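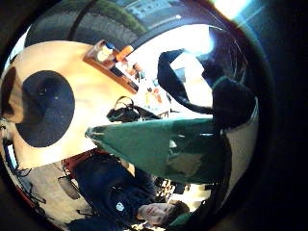 4. Household clutter and the reported length of stay

Respondents in the Braleden survey were asked how long they had meant to keep the objects on their most visible surface, and how long the objects had been there. The two answers rarely met. Of 207 households, 27 gave the same figure for both, and Matlala (who did the follow-up calls) suspects that several of these wanted to get back to dinner.

Gifts did worst. A vase brought out for one bouquet was still out in March, by which time it held pens. Ellis and Rinaldi call this "tenancy by neglect," a term we adopt because our own was longer.

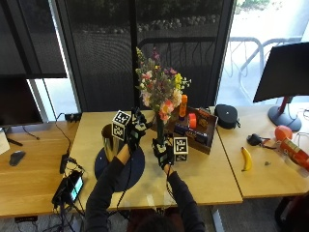

Figure 3. Cut flowers in a narrow green vase on a light wooden table.

Flowers at least have the decency to wilt. Objects with no natural end date stayed a median of four years past the stated intention, and the owners defended them with more warmth the longer they stayed. Morikawa's earlier work in Kustness found the same pattern in garages, where the surfaces are larger and the excuses better developed. We had hoped that smaller homes would show faster turnover. They showed taller piles. Income made no difference that we could find, although it did improve the quality of the baskets.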